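The arm on the packing bench: your questions, my answers

Updated 5th January

Since we put the first robot arm in at Gravley I've been asked the same things in the canteen, by email and once through the window of my car, so I've written it all down in one place. I look after the packing hall and I've worked here long enough to remember doing the whole lot by hand, so these are my own answers and you can blame me if you don't like them. If yours isn't here, stick a note in the box by the clocking machine and I'll add it.

What does the arm do, then?

It picks up parts and puts them where the packer needs them. Small boxes, little tubes, that sort of size. The packer still makes up the order, checks it and closes the carton. We're using it for the Drukero spares line and nothing else for now. If you work on returns or goods-in you won't notice any difference, apart from having to listen to the rest of us talk about it.

Is anybody losing their job?

No. I asked this myself before I agreed to run the trial, and I asked for it in writing, and I've got it in writing (the letter's pinned up outside the office, have a read). We had two packers on that bench and we've still got two. One runs the bench and the other has moved over to checking and kitting, on the same grade and the same money. What I can't do is promise you what happens in five years. I don't know, and I'd be wary of anyone who says they do.

How many orders go through it?

On the last full day before the Christmas shutdown the bench did 588. Our best day by hand was 396, and that one was with both packers flat out and me carrying cartons. Please don't take the bigger number as a target! It was a good day with easy orders on it. I've asked for no bench targets to be set until the spring and so far that's been agreed.

Do I have to work with it if I don't want to?

Not during the trial. Everyone on that bench put their name down for it. If we carry on afterwards it'll go on the normal rota, and anyone who's uneasy can come and talk to me first. A couple of people have said they don't like something moving at the side of them all shift, and I think that's fair enough. You do get used to it, or at least I did, but it took me longer than I'd let on at the time.

What training do you get?

Three sessions. The first is all safety: where to stand, how to stop it, how to start it again and who to shout for. The second is loading and swapping parts. The third is the one people enjoy, where you show it a new pick on the computer before it goes anywhere near the real bench. You're paid for all of it and it's in work time. You don't need to be good with computers. I type with two fingers and I passed.

Is it safe?

There's a line on the floor and you stay behind it while the arm's running. If you step over, it stops. There's a big stop button at each end of the bench as well, and anyone can press either one, any time, without asking me. I'd much sooner have ten stops for nothing than one that came late. Long hair tied back, lanyards off, same as on the strapping machine.

What happens when it drops something?

It stops, the light goes amber and the packer sorts it out. Mostly it's a box that's come in slightly squashed, or one with loose tape on it. Write it on the sheet, even if it's the fourth time that morning and you're sick of writing it. Those sheets are how we got the Mbeki cartons changed in October, after they'd been driving us up the wall for weeks.

Does it watch us?

No. It keeps a record of its own picks and stops, and that record has no names in it. Nobody's speed is being measured with it, and if that ever changed you'd be told beforehand and the union would too. I know there's been a rumour about this. I've seen the reports that come out of it and they're very dull.

Why do we try things on the computer first?

It saves a lot of mess, basically. Brandbridge, who supplied the arm, gave us a program with a practice bench in it, and every new part gets run through there before we try it for real. You can get it wrong as often as you like and all you've lost is a cup of tea's worth of time. When you come for your third session you'll be working on something like this, with the arm holding a small box over the bench and the tubes laid out on their mat next to the green tray. 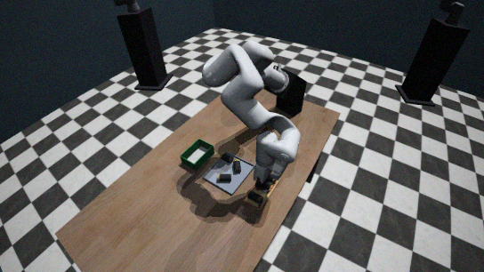 Thịnh Hầu says the practice bench was what changed his mind about the whole thing, and that he'd have signed up sooner if he'd had a go on it first. He also says it ought to be open to everybody, returns and goods-in included, and not only to the people on the trial. I agree with him, so I've asked for a computer to be left set up in the training room at lunchtimes. I'll put a note round when I've got a yes.

Can I suggest a job for it?

Please do! The best ideas so far have all come from people on the floor. Kwadwo Osei wanted to know if it could take over the heavy bottom-shelf picks, the ones that do your back in. The answer is not this arm, it can't manage the weight, but I've passed it on as the first thing to look at if we ever get a second one. I'd be more than happy to see the back of those.

Will it be quieter or noisier in there?

A bit quieter, to my ears. There's less banging of tubs. The radio is still the loudest thing in the hall and no, the arm doesn't get a vote on the station.

Who do I go to if I'm worried?

Me, first, or your rep if you'd sooner not talk to me. You can put a note in the box without signing it. I read every one, and I answer them at the Monthly Meeting when I can't tell who wrote them. The next batch of names for training goes up on the board when the rota does, so get yours to me before then.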